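Erkance
Accueil > Petit-déjeuner > Grille-pain > Grille-pain deux fentes Plirkex, blanc

Grille-pain deux fentes Plirkex
Coloris : blanc brillant
Référence : PX-124
Disponibilité : en stock, expédition sous 2 jours ouvrés

Présentation

Le Plirkex est un grille-pain à deux fentes pour la cuisine de tous les jours. Son corps blanc, brillant, aux bords arrondis, se pose sur un plan de travail sans prendre la place d'un modèle à quatre fentes. Les deux fentes sont parallèles et reçoivent chacune une tranche. On peut n'en utiliser qu'une seule.

Les guides intérieurs en métal tiennent le pain à distance des résistances. Ils conviennent au pain de mie et aux tranches de pain coupées à la main, à condition que la coupe soit régulière. Une tranche trop épaisse d'un côté risque de se coincer à la remontée.

Caractéristiques

Nombre de fentes : 2
Niveaux de brunissage : 5
Finition extérieure : blanc brillant
Guides : métal
Longueur du cordon : 62 cm
Couleur du cordon : blanc
Tiroir à miettes : amovible
Fonctions : arrêt en cours de cycle, réchauffage
Garantie : 2 ans

Contenu du carton

Le grille-pain, le tiroir à miettes déjà en place et la notice en français. L'assiette et la corbeille ne sont pas comprises, elles sont vendues séparément (voir plus bas).

Première utilisation

Retirer les cartons de calage et vérifier qu'il ne reste rien dans les fentes. Faire fonctionner l'appareil deux fois à vide, sur le niveau 5, fenêtre ouverte. Une légère odeur est normale pendant ces deux cycles. Laisser refroidir avant de mettre du pain.

Réglage du brunissage

Le niveau 2 suffit pour un pain de mie frais. Un pain de la veille, plus sec, colore plus vite. Lorsqu'on enchaîne plusieurs fournées, baisser d'un cran à partir de la deuxième. Pour une brioche ou un pain au lait, commencer au niveau le plus bas et prolonger au besoin avec la touche de réchauffage.

Emplacement

Poser l'appareil sur une surface plane et stable, loin des rideaux et jamais sous un meuble haut pendant la cuisson. Le cordon sort à l'arrière. Il est volontairement court : prévoir une prise proche du plan de travail. L'utilisation d'une rallonge n'est pas recommandée.

Entretien

Débrancher et laisser refroidir complètement. Tirer le tiroir, vider les miettes, l'essuyer avec un chiffon sec. L'extérieur se nettoie avec une éponge à peine humide, sans poudre ni côté abrasif, qui rayerait la finition. Ne jamais introduire de couteau ou de fourchette dans les fentes. Pour dégager une tranche coincée, débrancher, attendre, puis retourner l'appareil au-dessus de l'évier.

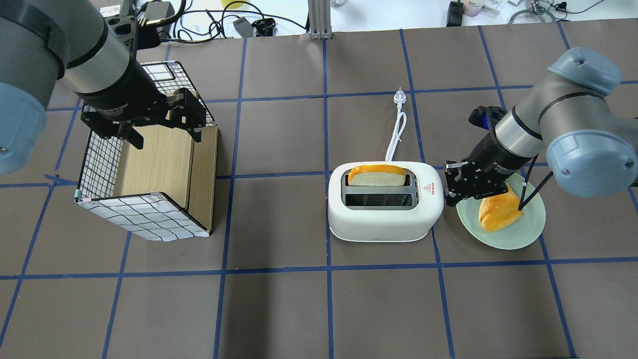
Grille-pain deux fentes blanc, une tranche dans la fente arrière. À droite, assiette ronde vert menthe pâle.

À associer

Assiette ronde Jodunance, vert menthe pâle. Vendue à l'unité ou par 2. Passe au lave-vaisselle.
Corbeille rectangulaire Chaudhry, tissu blanc à carreaux noirs sur armature en fil métallique noir. Ouverte sur le dessus, pour le linge de table ou les sachets de pain.

Livraison et retours

Livraison à domicile ou en point de retrait. Les retours sont acceptés dans le carton d'origine, appareil propre et tiroir vidé. Un appareil qui a servi peut être repris au titre de la garantie, sur présentation de la facture. Les pièces détachées suivies sont le tiroir à miettes et le bouton de réglage. Le cordon ne se remplace pas par l'utilisateur : s'il est abîmé, contacter le service après-vente Erkance.

Fiche mise à jour le 1er novembre 2022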